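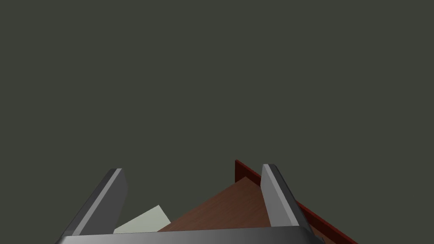 Credit: Kesgate Robotics Laboratory / simulation render

The Kesgate Robotics Laboratory has released version 2 of Pitura, its motion planning software for robot arms working close to furniture and other fixed surfaces. The new version was made available to partner institutions on Sunday and will be open to all registered users in July.

Pitura calculates the path of an arm and its gripper before any movement is made. Earlier versions treated a table as a single solid block, and arms were kept well away from its edges and from the space beneath it. The new release models the top, the rim and the supports as separate parts. An arm may therefore be sent past the edge of a table or brought in low over its surface, provided that a minimum clearance set by the user is kept at every point of the path.

The planner also makes direct use of the view from the wrist. At close range the gripper hides part of the work surface, and the previous version discarded those areas of the view. Version 2 records them as unknown and plans a short second look when the missing area matters to the task.

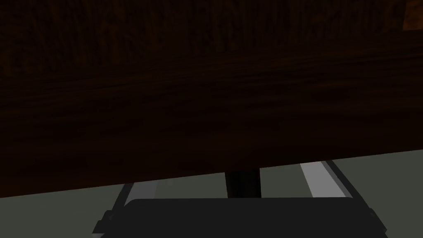

Simulated wrist view with the gripper close to a dark wooden surface. Source: Kesgate Robotics Laboratory

Testing was carried out in simulation with the Grewal task set, which contains 611 table-top layouts. The laboratory reports that the new version found a valid path in 441 of them within the time limit of 75 milliseconds. Layouts that could not be solved in that time were passed to the slower full search, and the results of that search will be published separately.

A second round of tests is planned at the Vudbridge site, where 2000 planned paths will be run on physical arms. The laboratory stated that clearance settings for physical equipment will remain at their present values until this work has been reviewed.

Existing users should note that scene files written for version 1 must be converted before use. A conversion tool is included in the release - it does not alter the original files. Support for version 1 will continue through the end of the year.

Requests for access may be sent to the laboratory's software office.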